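Two grippers, one wrist camera, and a lot of simulated counters

I spent most of November comparing two grippers for the arm in my garage. One is the Skirley two-finger, which I have owned for a while. The other is the Draserero, which is newer and costs more. I wanted to know if the extra money bought me anything for the kind of work I do, mainly picking up thin things and putting them in or near other things.

I did most of it in simulation first. My arm is slow to reset by hand and I have a day job. The simulator is called Nallau. It runs on my desktop without much fuss, although the first install took me an entire evening because of a graphics driver. If you get a black window on startup, update the driver before you touch anything else.

The setup was the same for both grippers. The arm starts above a counter, finds a target and closes on it. I gave each gripper 300 tries per object and used 4 objects: a rod, a small block, a spoon and a short piece of tube. Some runs crashed or got thrown out for bad starting positions. After I cleared those I had 2,814 to look at, counting all the reruns I decided to keep. I should have written down the reruns separately and I didn't. Next time.

The block was no contest. Both grippers got it nearly every time and I stopped paying attention to it. The tube was close too. The Draserero was a little better when the tube lay at an odd angle to the fingers, and I think that comes from its wider opening. The spoon was bad for both. A spoon lying flat on a hard surface gives you very little to hold, and the fingertips kept touching the counter before they had closed enough. I lowered the approach speed and that helped some. I also tried thinner pads on the Skirley, but they slid more, so I put the old ones back.

The rod is where I spent the most time. Standing up, it should be easy, and it mostly was as long as the approach was straight. When the wrist came in tilted, one finger would reach the rod well before the other and push it over. Slowing the close did nothing for this. Fixing the wrist angle first did, so now there's a short pause in my controller where it lines up before the fingers move. It adds time to each try, which I can live with.

I also changed the counters a lot. My first batch used a plain gray surface and the camera side of things looked great. Then I switched to busier stone and the detector started calling veins in the marble "rod" with a lot of confidence. Thin bright lines on dark stone are hard for it. I retrained with more stone textures mixed in and put a bowl near the target in many of them.

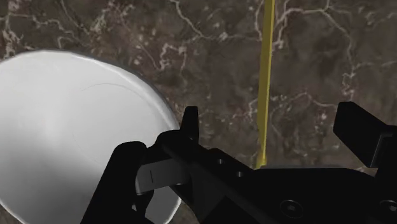

Filed under: Grippers, Simulation

The brown marble with the white veins is the counter I use most now. A yellow rod between two open fingers is easy enough for a person to pick out, but it took the detector a while. The white bowl matters more than I expected. With the left finger that near the rim, a small error in the wrist angle is enough to hit it.

For now I'm keeping the Skirley on the real arm. The Draserero did better on the tube, but the rest was too close for me to justify buying another mount and redoing the cable run. I'll go back to it if I ever need the wider opening.

A reader asked which wrist camera I use. It's the Jankauskaitė board camera, the fixed-focus version, on a bracket I printed myself. It goes soft at very short range. I have the bracket file somewhere and will post it once I fix the screw holes, which came out too tight.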